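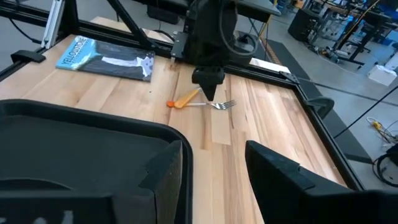 **Unit 2 — Setting and Clearing: the Flatware**

In this unit we study how flatware is placed on the table, and how it is taken away again. Many students think it is a small subject, but guests touch the fork before they touch anything else, so mistakes are noticed quickly. We begin with the word "crossed." Two utensils are crossed when one handle lies over the other, as with the orange-handled fork and its paler neighbor, where the handles meet near their ends and make a narrow X. On bare wood you see this shape very well. On a patterned cloth it is easy to miss, and you must look from the side.

## 2.1 Words we will use

- **Head:** the part that touches the food. For a fork, the head has tines. Most dinner forks have four.
- **Neck:** the thin part between head and handle.
- **Handle end:** the part nearest to the guest when the place is set.
- **Place line:** an imagined line, parallel to the table edge, where all handle ends should stop.
- **Cover:** everything that belongs to one guest. In older books you will find this word also for the price of the seat; we don't use it so.

Please learn these words before the practical lesson. The instructor will use them without explaining again.

## 2.2 Placing

1. Wipe the table first, always along the grain if it is wood. A butcher-block top is made of long strips, and crumbs like to stay where the strips join.
2. Carry the flatware by the neck or handle, never by the head.
3. Put the fork on the left of the plate, tines up. The knife goes on the right, with the blade toward the plate.
4. The spoon goes on the right side of the knife.
5. Bring all handle ends to the place line. At Homley we used two finger widths from the table edge, and we keep the same measure in this course.
6. Step back and look at the whole table from one short end. Handles that are turned a little will show themselves from there.

Colored handles need more attention than plain steel. The eye goes to the color first, and a bright handle that is turned only slightly looks worse than a steel one turned the same amount. If a set has handles in several colors, decide before you start whether each guest gets one color or a mix. Both are correct, but the table should follow one rule.

## 2.3 Clearing

When the meal is finished, look at how the guest has left the utensils. Side by side on the plate usually means "finished." Crossed on the plate usually means "I am still eating." Customs are different from country to country, so when you are not sure — ask the guest quietly.

Crossed on the table itself has no such meaning. To separate a crossed pair:

- Find which handle is on top.
- Lift this one first, straight up. Do not pull it sideways, or it drags the other one and can scratch the wood.
- Take the second one after, and lay both in the tray with the heads in the same direction.

## 2.4 Reading and practice

Read pages 2 to 11 in the Esquivel booklet. The drawings there show a formal cover with more pieces than we need; for now, study only the fork, knife and spoon.

For the practical lesson, work in pairs. One student sets a cover and the other clears it, then you change. Write down each fault with the word from section 2.1 that describes it best, for example "handle end over the place line." Bring your notes to the next lesson, together with a clean cloth.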